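We use cookies to improve your experience on this site. By continuing to browse you accept our cookie policy.

Last updated: 29 October 2019

Silver, small caps and keeping your nerve: a talk with the bloke behind the Gulgate letter

Caught him between calls. Phone jammed under his chin by the sound of it, kettle going. He has put out the Gulgate letter for years now, mostly silver, a bit of copper when he gets bored, and he doesn't like being quoted by name. Fine by us.

First thing, the September run. Did he sell?

"A little. Not enough, if you ask my wife. I trimmed Noken on the way up and then sat on my hands with the rest. Silver does this, it goes quiet for months and then it all happens in a week while you're at the dentist."

Noken is the explorer he has been writing up since autumn. Two drill rigs going, no debt, a management team he reckons can read a balance sheet. He owns it, he says so in every issue, and he wants that printed here too. So – he owns it.

What he doesn't own any more is Anozie Metals. Bit of a sore point.

"They raised money three times when they told us they'd raise it once. After that I don't care what's in the ground. You can have the best deposit in the country and still get diluted into nothing. I got out at a loss and I slept better."

On physical metal he is less fussy than you might expect. Buys bars when the premium looks fair, coins when it doesn't look too silly. Has no time for the numismatic stuff, reckons the colour brochures are where the margin goes. Stores most of it with a vault and checks the paperwork every year, "actual bar numbers, not a nice letter".

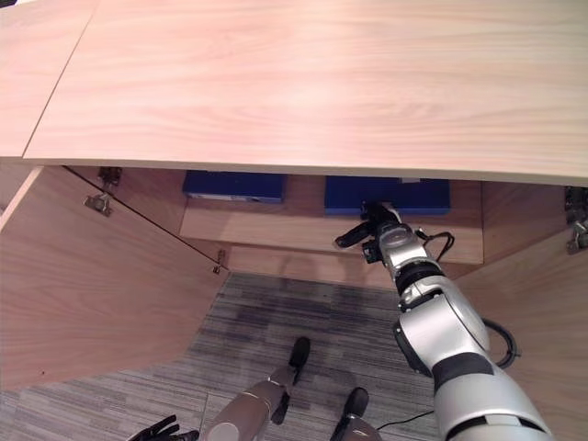
How much of a portfolio should be in silver? He puts it at what you could watch halve without ringing anybody up, and for most of his readers he thinks that is a good deal less than they are holding.

He's 59, and says age comes into it. Younger readers write in wanting to put the lot on miners. He tells them to get their super sorted first, pay down the credit card, then talk to him.

"I get the odd angry email. They want me to say it's going to the moon. I dont know where it's going. I know what it costs to dig up and I know what I paid."

The gold-silver ratio came up, it always does. He looks at it, doesn't trade on it. Same with charts generally. He did say the ratio was stretched over winter and that it got him buying a bit sooner than he'd planned, so make of that what you will.

And Proritz? The broker note doing the rounds has it as a takeover target. Long pause.

"Read the note again and see who ran their last placement. That's all I'll say on that."

Costs are what he keeps coming back to. Diesel, wages, getting a camp set up and then having to pack it down again for the wet. He reads the quarterly cash flow before the annoucement, every time, and if exploration spend is smaller than the office spend two quarters running he's gone.

Next letter is out in a fortnight. He's looking at two tin stocks for it, wouldn't say which. Then the other phone rang and he had to go.

Sign up for our free weekly newsletter. Enter your email address to subscribe.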